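The Case for a Repair Clause in Public Purchasing

By Korkor Adjei

Public institutions buy household goods in large numbers and think about them very little. A school district, a county home for the elderly or a hospital kitchen will spend months on the choice of a boiler and an afternoon on the choice of its tableware, chairs and lamps. The small items are treated as supplies, to be used up and ordered again. It is the position of this essay that they should be treated as property, and that every purchasing contract above a modest sum should require the seller to make repair possible.

The present rules in Kanel County reward the lowest price on the day of sale. Under the schedule adopted in March, bids are ranked by unit cost alone, and a bidder receives no credit for offering spare parts or for publishing instructions. Last year the county replaced 527 chairs from its reading rooms and dining halls. The maintenance office, under Nimal Amarasinghe, reported that most had failed at a single joint. No replacement part was sold for that joint at any price. 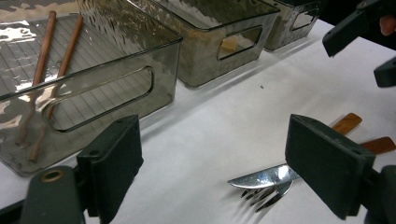 The objection most often raised is cost. Repair requires labor, labor is expensive, and a new chair may be had for less than an hour of a carpenter's time. The figures deserve respect, but they leave out a good deal. They leave out the clerk who prepares the new order, the truck that delivers it and the fee paid at the landfill. They also assume that the cheap chair will always be cheap. When the county's supplier, Nukovitz, closed its regional warehouse, the price rose and the wait for delivery grew to 90 days. During that period the reading room at Broto simply had fewer seats.

A second objection is that a repair clause would shut out small sellers, who cannot keep parts on a shelf for years. This concern is fair. The clause should therefore ask for one of two things: a supply of parts for 10 years, or the release of drawings so that others may make them. A small workshop can meet the second condition at almost no expense. Atif Gondal, whose firm has sold furniture to the county on several occasions, told the purchasing board that he would gladly hand over his drawings if anyone asked for them. The form has no place to ask. 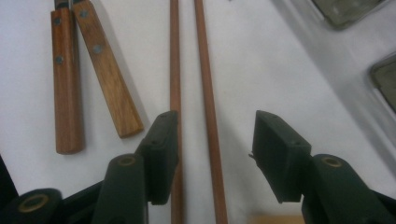
Wooden handles, one darker than the other, and a pair of chopsticks.

There is also a matter of skill, which budgets do not record. A town that throws away its broken goods will in time have no one left who can mend them. The Munshi vocational program once trained young people in joinery, upholstery and metalwork. Its enrollment fell as the county's repair orders fell, and its director, Nusrat Seneviratne, has said plainly that she cannot recruit students into a trade whose largest customer has left it. A standing fund of $4,000 a year for small repairs would not rebuild the program. It would give the shop steady work and give the board a record of what repair costs, a record it does not now possess.

Some readers will feel that law should not reach down to the level of chairs and cutlery. I would answer that it already does. The present schedule is a rule about such things, and it prefers disposal.

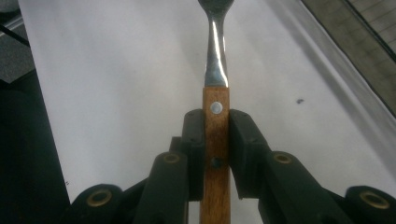 Would a repair clause oblige the county to mend everything it owns?

The clause would bind sellers only. County departments would remain free to replace an item whenever repair was unsafe or plainly wasteful, and they would be asked to note the reason on the existing disposal form.

The purchasing board will take comments on the schedule until 8/14/06. Members of the public may write to the county clerk, and institutions that hold county contracts should do so as well. The board has been told many times what a new chair costs. It should also hear from the people who have had to wait for one.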